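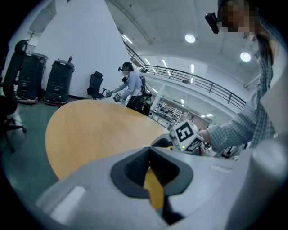
3.2 Airtightness and ventilation in the retrofitted homes

The Wondcombe estate was built in two phases with cavity walls and suspended timber floors. Of the homes offered a retrofit, 62 were tested for air leakage before any work began, and 55 were tested again once the new windows, floor membranes and loft hatches were in. The remaining households had moved or declined a second visit, and they are left out of the results below.

Leakage fell in every home tested twice. The largest reductions came from the ground floors, where gaps between the boards and the skirting had been left open since construction. Loft hatches made a smaller difference than the installers expected. Talebi and Shimada reported a similar pattern at Tresenine, although the houses there have solid floors and the main leakage paths were around pipes.

Ventilation was less consistent. Each home received a continuous extract fan in the kitchen and bathroom, set up by the installer on the day of handover. When we measured flow rates in December, 16 homes were below the design rate in at least one room. In most of these the fan had been turned down at the isolator or the door undercut had been closed by new carpet. Residents mentioned noise at night more often than running cost.

Bedroom humidity was logged at ten-minute intervals over the heating season. After removing periods when a logger had been moved or unplugged, nearly 1,984 hours of data were available per home. Figure 2 plots the daily mean against outdoor temperature for homes above and below the design flow rate. The two groups overlap in mild weather and separate on colder days.

Figure 2. Daily mean bedroom relative humidity against outdoor temperature, grouped by measured extract rate.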